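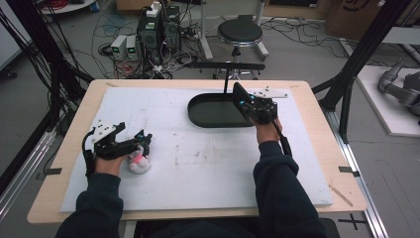
J'ai passé une bonne partie de juillet à lire des journaux de trajectoires, et je reste sur ma position du printemps : le planificateur d'Eteck est très bon pour planifier des choses que personne ne lui demande. Sur le papier, on lui donne des démonstrations faites à la main, il apprend une politique, et la peluche finit dans le plateau ovale. En pratique, on passe ses soirées à recaler des horloges.

Le problème est toujours le même chez nous. La vue de tête et celles des pinces n'ont pas la même latence. Emine, notre petit outil de synchronisation, est censé corriger ça. Il corrige surtout la moyenne. Quand le décalage entre deux flux atteint 40 millisecondes, l'instant de fermeture des doigts glisse, et la politique apprend à serrer dans le vide, avec beaucoup d'assurance. J'ai relu l'épisode 707 en entier : les courbes sont superbes, l'ouverture de la pince est lissée comme dans une brochure, et l'étiquette « saisie » tombe 12 images trop tard.

Hashini Weerasinghe a proposé d'ajouter un filtre. J'ai dit non, on en a déjà 2 et je ne sais plus dire ce que fait le second. Un filtre de plus, et on aura des données propres qui ne décrivent plus le geste.

Côté perception, même méfiance. On me répète que le modèle « voit » le contact. Je veux bien, mais vu depuis la pince, avec deux doigts noirs au revêtement pelucheux, un plateau noir et une planche blanche pleine de traces, je me demande ce qu'il regarde vraiment. J'ai sorti les cartes d'attention pour vérifier. Elles s'allument sur le bord du plateau, parfois sur une éraflure du fond. Du coup je soupçonne la politique de se repérer aux saletés de la planche – ce qui marchera très bien jusqu'au premier coup de chiffon.
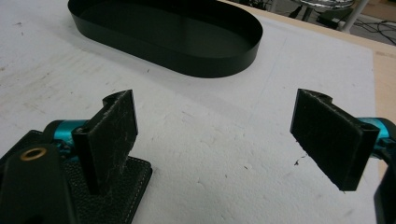
Nahom Abdella trouve que j'exagère : d'après lui, une carte d'attention ne prouve rien, et il faudrait masquer le fond au hasard pendant l'entraînement avant d'accuser qui que ce soit. Il ajoute que le décalage d'horloge suffirait à expliquer toutes les saisies ratées, sans aller chercher les éraflures.

Sur le premier point, il a raison, je lancerai l'essai avec masquage. Sur le second, j'attends de voir. Il faudra d'abord que je réécrive le lecteur de journaux, celui de Grindura perd les horodatages dès qu'on coupe un épisode en deux.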